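Bestham council extends hall hours for wedding season 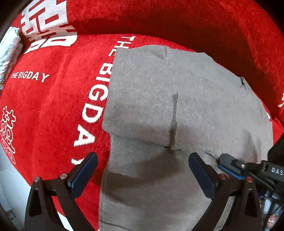

Staff writer, Community News

Bestham council has approved longer opening hours at the Mussa Street community hall after a rise in bookings for weddings, engagement parties and tea ceremonies.

From April, the hall will be available until 11.30 pm, with an extra 90 minutes at the end of each booking for packing up. Hirers had previously been required to leave by 10 pm, and many had asked for more time to clear tables and return furniture to storage.

A council report found that the hall now hosts around 25 family celebrations in a busy month. Demand has been strongest among households in the Tikach Road area, where few private venues offer kitchens large enough for a shared meal.

The base hire fee for residents will remain at $600 for a full day. Residents may also book the smaller side room at no extra charge, for use as a dressing room or a quiet space for older guests and young children.

Two conditions will apply under the new arrangements. Amplified music must stop at 10.30 pm, and vehicles must be loaded from the rear car park – the street entrance will be closed to deliveries after dark. Neighbouring households will receive written notice of the changes and a telephone number for noise complaints.

Councillors also agreed to relax the rules on decorations. Fabric hangings, cushions and free-standing signs will be permitted in all rooms, provided fire exits are kept clear. Candles and confetti are still not allowed.

Cleaning will be carried out by Plusum, which holds the existing contract for council buildings. The new hours will be reviewed after one year. Booking forms are available at the front counter of the council offices and at the Bestham library.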